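Traro Hand Gripper -- Build Gallery

Traro is a two-finger gripper you hold and push around yourself, built in a shared workshop at Barnport. Iona Gillies drew the fingers and I did the base, the wiring and most of the filing. This page covers the third version. The first two are on the old page and I have not moved them over.

Only one picture is up so far. The notes for the other stages are here in the order the work was done, and I will leave them as they are.

Fingers

Both fingers are curved so the tips come together in a narrow V. Version two had straight ones, and they pinched well at the very end and nowhere else. The new pair took three tries to print without a ridge on the inside face. I sanded that face to 400 grit and left the rest alone.

Hubs

The big round hubs each turn on one bolt through the center. Tighten that bolt too much and the finger drags. We settled on snug plus a quarter turn back, with threadlocker. Iona marked the heads with a paint pen so we could see if they crept, but the marks rubbed off in a week.

Base plate

White, because that was the sheet we had. It is 133 mm across at the widest point. I drilled one hole on the wrong side of the line and had to slot it, so anyone copying the drawing should use the July revision and ignore the earlier one.

Handle and wiring

The handle came off the Premau kit and was shortened by 40 mm. The cable now leaves from the back -- it used to come out underneath and caught on everything. Total weight with the cable is 83 g over what we wanted. Most of that is in the hubs.

On the bed

The cream sheet and the purple-blue cloth make a soft surface to work over. Phones, a remote and two game controllers are on the right side of the mattress, and the small green bottle is lying down at the back.

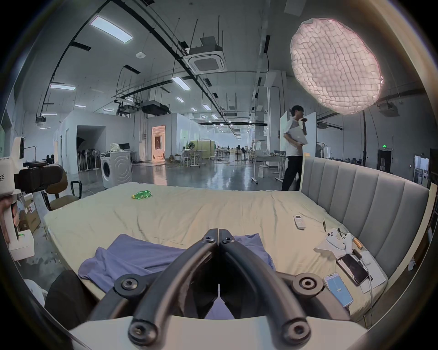
Still to do

Rubber on the inside of the tips. Tsegaye sells a thin sheet with adhesive on one side, and I have ordered some in black.

A cover for the hubs, if we can make one that does not add more weight.

New drawings with the slotted hole moved back to where it belongs. Iona has the files.

Page last changed March 2025.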